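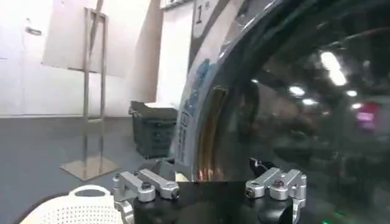

Beatrice Mbwambo asks how a phone knows where your finger is when the glass doesn't move.

Under the glass is a grid of very thin wires, too thin to see. They carry a little electricity. Your body can hold electricity too, so when your finger comes close, it changes the amount at that spot. The phone checks the whole grid many times a second and finds the place that changed.

With 2 fingers, it finds both places. That is how you make a picture bigger.

A thick wool glove keeps your finger too far away - the phone can't feel it. Some gloves have special thread in the tips.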